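Review: Nurkano 1.2, a policy learning package for belts, straps and cords

Nurkano is a software package for training manipulation policies on slender deformable objects. It comes from the Korkorlow group as a repository, a set of pretrained weights and a short technical report. We tested version 1.2 on a single arm with a parallel-jaw gripper and a wrist camera, using the belt unthreading task that the report treats as its main result. This review covers installation, data requirements, performance and the points where the report and our numbers differ.

The method has two stages. A segmentation network labels strap, fabric and hardware (buckles, rings, snaps) in the wrist view. A diffusion policy then predicts short action sequences from the masked image, the gripper width and the wrist force estimate. The second input matters more than the report suggests. Jaw width is the only signal that separates a grasp on one layer of strap from a grasp on two, and the masked image alone can't resolve this when the strap runs behind itself.

Installation took most of a working day. The dependency list pins an old version of the camera driver, and the calibration script fails without a message if the wrist camera reports its intrinsics in the wrong order. Once calibration passed, the example training run completed without changes. Documentation for the data format is good. Documentation for the controller interface is a single page and leaves out the units for the force threshold, which we established by trial to be newtons.

The pretrained weights were fitted to 600 demonstrations on smooth leather and flat webbing. We tested these first, with no further training, on jeans with three belts: plain leather, flat nylon and braided elastic. Leather and nylon behaved as reported. Braided elastic did not, and most of our time went there.

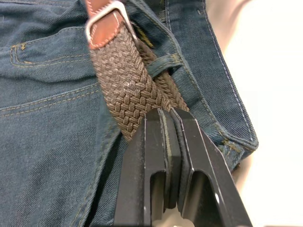
Wrist view with the jaws closed on the braided elastic belt. A second layer of the strap runs under the belt loop.

Two properties of the braid cause trouble. The first is texture. The segmentation network tends to break a braided strap into several short regions and to assign parts of it to the fabric class, particularly in the shadow beside a loop. The second is stretch. The policy assumes that motion at the grasp point is passed along the strap, so it pulls for a fixed distance and then releases to regrasp. With elastic, a good part of that distance goes into extension. On release the strap contracts and the free length gained is small or zero. The policy has no memory beyond its short observation window, and it will repeat the same pull until the time limit.

We then collected 55 demonstrations on the braided belt and fine-tuned both stages. Results over 115 trials were clearly better. Segmentation errors fell to a level where they no longer decided the outcome. The elastic failure was reduced but remained the most common one, accounting for 13 trials. Lowering the force threshold helped in some of these and caused early release in others. A threshold that adapts to measured extension would be the obvious fix, and the controller interface does not currently allow it.

Grasp selection after fine-tuning was good. The policy prefers the end of the strap and approaches with the jaws across its width. It rarely picked up denim along with the belt, even where the cloth was bunched. Leather tabs were handled without special treatment. Metal buckles were less consistent. Reflections from polished metal produced false hardware labels on nearby strap, and we got better results with diffuse lighting than with the single lamp recommended in the setup notes.

For comparison we ran the Atanasov baseline, a scripted grasp-and-pull routine with hand-tuned offsets. It is faster per cycle and needs no training data. It matched Nurkano on leather when the belt started in a known position, and fell well behind when the jeans were shifted or folded. Users with fixtured parts have little reason to switch.

Finger choice deserves a note. The report uses Jestar fingers with hard pads. We saw frequent slip with these on nylon and changed to rubber pads for all of the results given above. The swap required a new zero for jaw width and nothing else.

Nurkano 1.2 is usable now for leather and webbing. For elastic straps, plan on collecting your own demonstrations and expect a residual failure rate that more data may not remove. The authors list force-conditioned pulling as planned work for May. We would wait for that release before using the package on stretch materials outside the lab.

Tested: March 2023

14 shares | 3 comments

Contact the editors | © Bench Notes on Manipulation | Back to top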